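Condbridge 积木桌项目 中期进展汇报

交给 Pletley 小额资助组

各位好,又到交作业的时候了。上一份汇报我写得太像说明书,你们回信说看到一半就去泡茶了,这次我随便聊,反正该填的数都在附表里,正文就当我坐在你们对面说话吧。

先说大面上的事:木桌已经就位,积木重新上漆做完了第一批,叠放练习从7月开始排进了日常,比申请书里写的晚了一点点。晚的原因不复杂,桌子运来的时候楼道拐不过弯,桌腿拆了又装,装完发现一边高一边低,垫了好几次才稳。我当时蹲在地上拿着水平尺,心里想的全是你们表格里那一栏"按期完成:是/否"。嗯,这一栏我填了"否",后面写了说明。

桌子本身我是真喜欢!申请的时候你们问过,为什么不买那种带彩色图案的活动桌,便宜,也好擦。我那时候答得不太好,现在用了一阵子,可以答得好一点了:叠积木的时候,眼睛要找的是块和块之间的边,底下花花绿绿的话,边就不好找。浅色木头上放一块红的、一块绿的,老远就能看见。黄色的稍微吃亏,和桌面颜色挨得近,我们后来在黄块下面垫过一张灰纸试了试,有人觉得好,有人觉得纸会滑,先搁着,下一阶段再定。

桌面的漆是另一回事了。我们用的是 Prorar 的清漆,刷了2遍。第一遍干得很慢(那几天潮得要命,连记录本都是软的),第二遍倒是顺利。木纹保住了,这一点我很满意,摸起来也平。可是亮!比我在小样上看到的亮得多。灯一开,桌面有一边白花花的,木纹都淡了。坐在那一侧练习的人会不自觉地歪头。我打算在下个阶段拿一小块地方磨一磨,换哑光的试,如果效果好再整张做。预算里这笔钱还没动,附表第三行留着呢。

积木这边,旧积木是 Bouzid 那批老木块,原来的漆掉得厉害,我们全部打磨、补漆、晾干再分拣,一共195块,比申请书上写的多,因为翻柜子又翻出来一盒(高兴了一个下午,然后想起来这一盒也得磨)。颜色没有用原来的色卡,红的偏深,有点像树莓那种红,我自己觉得比原来好看。手刷的,所以近看有刷痕,也有小坑。有人建议改成喷漆,我问了一下,喷漆要送出去做,来回运费加起来够我们再买一张凳子,就没动。

不过我得老实交代,边角是弱项。红漆在棱上薄,磕着磕着颜色就淡了,有的地方木茬都有点毛。第一批里我挑了5块出来返工,剩下的想先观察,看看哪种边最不经磕。我猜是直棱,稍微倒一点圆角可能会好很多,可倒了圆角叠起来又没那么稳……这个问题我自己跟自己吵了好多天。

叠放练习是怎么做的,申请书里有,我就不抄了,只说改了的地方。原来设计的是一上来就叠三层,实际上两层就够忙活了。下面那块放哪里、放正没放正,上面那块从哪边过来、对不对得齐,每一步都能出岔子。所以现在的顺序是先叠两块,叠稳了再加。另外,以前我们要求上下两块必须严丝合缝,后来改成允许错开一点,只要不倒就算。改完以后大家轻松多了,我也轻松,省得每次都趴在桌边眯着眼睛看。

还有收尾的规矩:每轮结束,积木要从桌上收走,桌面擦一遍再开始下一轮。听着啰嗦,可是磨下来的漆渣如果留在桌上,下一块放上去就会硌着,清漆也容易划。擦桌子用的是半干的布,酒精不行,我试过一次,Prorar 的漆面起了一小片雾,后来慢慢擦回来了,吓得我出了一身汗。

放几张照片,第一张里有绿叠红的两块,第三张能看清红漆的边角:

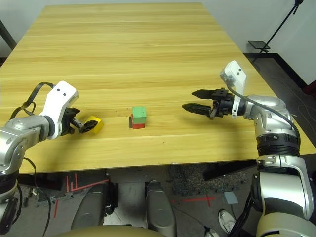
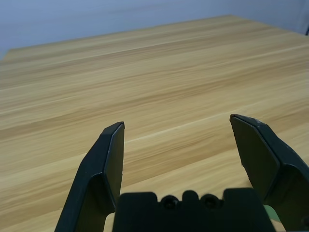
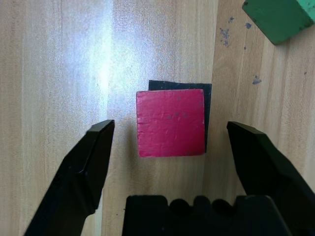
Bouzid 那边读完汇报初稿,回信里主要讲的是倒角:他们觉得直棱掉漆跟漆的牌子关系不大,老木块的木质松,棱上吃不住漆,建议先上一道稀释过的底漆,让它渗进去,晾透了轻轻砂一遍,再刷颜色,还提醒说圆角不要超过一毫米,不然小块叠起来会晃。信的末尾又补了一句,希望返工的时候给他们留几块没处理过的旧块,好做对比。

我觉得这个建议挺靠谱的,底漆我原来是省掉的(当时想着反正颜色深,盖得住),现在看来省得不太聪明。已经把返工的那几块拿来试了,底漆上完了,还在晾,结果等下一份汇报告诉你们。留旧块的事也答应了,装在一个纸盒里,盒盖上写了"别磨"两个大字,因为我知道自己手顺的时候什么都会拿去磨。

再说说房间。地面是灰的,上面贴了红胶带做记号,我挺依赖这个的,位置心里有数,收拾完挪回去也快。缺点是胶带容易卷边,鞋底一蹭就起来,拖地的时候更麻烦。我问过能不能改成画线,Condbridge 的场地管理那边还没给准话,说要看租约。我先继续用胶带,多买了一卷放抽屉里。墙面没有动,淡淡的蓝灰色,看久了眼睛不累,原先申请里写的"墙面装饰"我想申请取消,把这笔钱挪到哑光漆和底漆上。金额不大,附表里单独标出来了,麻烦你们看一下这样挪合不合规矩,不合的话我就老老实实去买墙贴。

时间上,练习每轮限在7分钟以内。原先没有限时,结果有人能跟两块积木较劲较半天,旁边等着的就开始拿积木敲桌子(桌子!我刚刷的漆!)。限时以后节奏好了,抱怨也有,主要是说刚找着感觉就到点了。我在考虑要不要分成快的和慢的两种时段,慢的放在上午,那会儿光线也柔和,桌面没那么晃眼。

没做成的事也要说。收纳架没装,尺寸量错了,是我的错,我量的是柜子外面,架子要放在里面。已经退了,重新订的还没到,现在积木先按颜色装在纸箱里,能用,就是箱底不太结实,搬的时候得托着。还有练习记录表,设计得太细,填一张比叠一轮还久,填到后来大家都在瞎勾。我砍掉了一大半栏目,只留颜色、层数、倒没倒、备注,备注栏反而写得多了,很有意思,比如有人写"绿的好像比红的滑",我拿手摸了半天,还真有那么一点,可能是绿漆那罐调得稀。这条我会跟着查一查。

接下来的打算,按我自己着急的程度排:先把底漆和倒角试完,定下来一个做法,然后把其余积木照着做;再磨那一小块桌面试哑光;收纳架到了就装,装之前我会量两次。三层叠放等两层的记录攒得再厚一点才开始,我不想赶。

想请你们帮忙的也就几件:一是刚才说的墙面经费能不能挪;二是如果 Pletley 资助的别的项目里有人用过哑光木器漆、又经常擦的,能不能介绍我们通个信,我很想知道擦久了会不会发花;三是下次来看的时候,请提前告诉我一声是上午还是下午,我好把慢的那个时段空出来,你们也可以坐下来叠一会儿。

附表、收据扫描件和旧积木分拣清单都在同一封邮件里。收据里有一张是手写的,字迹很潦草,那是五金店老板的字,金额我在旁边用铅笔又抄了一遍。

Condbridge 积木桌项目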